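## Storing tubes at home: notes from the Preltach shelf study

The household group at Preltach compared 2 ways of teaching a robot arm to restock a shelf. In the first, the arm learned from fixed positions measured in advance. In the second, it learned from recordings of people doing the same job by hand. Each method was given 1,000 attempts with squeeze tubes of hand cream, toothpaste and similar goods. The second method dropped fewer tubes and needed less correction between attempts. Dirk Van Wijk, who led the work, has also drawn up advice for the bathroom cupboard.

- Stand tubes on their caps. A tube laid flat rolls when its neighbour is removed.
- Use a divided tray, and choose compartments only slightly wider than the tube.
- Keep one product to a row, with the labels facing forwards.
- Wipe the tray before refilling it. Dried cream holds a cap to the base and tips the tube when it is lifted.
- Place heavy tubes at the back.

Squeeze tubes, handled by hand: 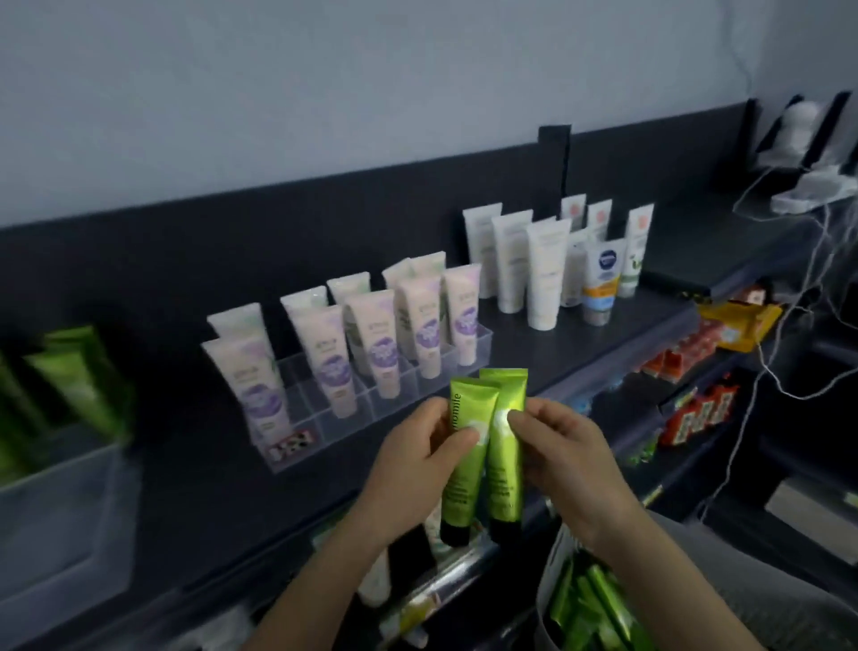
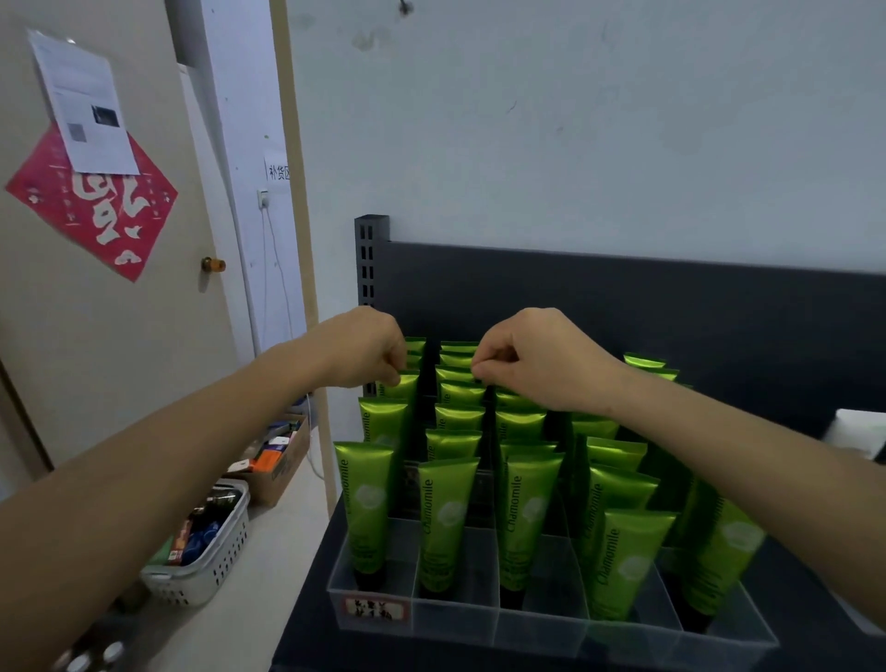

The strongest result concerned the point of grip. Attempts that took the tube by its flat sealed end left the neighbouring tubes standing more often than attempts that closed on the body, and the difference was greatest in full trays. The same grip is recommended at home where the rows are close: take the crimped top between finger and thumb, as both hands do among the green chamomile tubes in the second photograph, and lift straight up. A half-empty tube folds under this grip and should be supported lower down with the other hand.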